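Moving to a smaller apartment, second month

In March we moved from a house in Firkmont to an apartment with 60 square meters. The house had 92, so I thought the difference would be easy. I was wrong. I want to write down what we learned, mostly for myself, but maybe also for somebody who is packing boxes now.

The first problem was the bed. Our old one did not fit through the bedroom door, and we slept 2 weeks on a mattress on the floor. I do not recommend this if you have a bad back like me. In the end we bought a used bed from Kaleo, a small second-hand store near the train station. They asked 822 for the bed and a wardrobe together, delivery included, and the delivery men were very patient with our stairs.

The second problem was sleeping itself. The old street was quiet after nine in the evening. The new one has a bakery, and the truck comes at four in the morning. I tried earplugs, but I am afraid I will not hear the alarm clock. Now I go to bed earlier and I get up when the truck comes. I read, I drink my tea, and I must say I begin to like these hours.

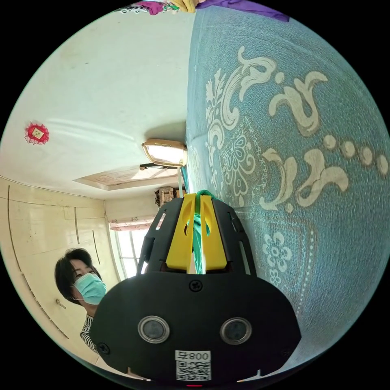 Green fabric, with the bed behind.

For the windows we ordered thick curtains from Jutico. The first pair was too short by the width of my hand. I had measured from the bottom of the rail and they measure from the top, so please read the instructions before you order. They changed them for a small fee.

What I still miss is the storage room. In Firkmont I could put a thing there and forget it for years. Now every winter coat needs a decision. I gave four bags to the Nkosi thrift shop, and two days later I went back to look for a gray sweater, but it was already sold. My sister laughed at me on the phone for a long time.

Next month I want to start with the balcony. It faces north, so if you know some herbs that grow without much sun, please write me in the comments.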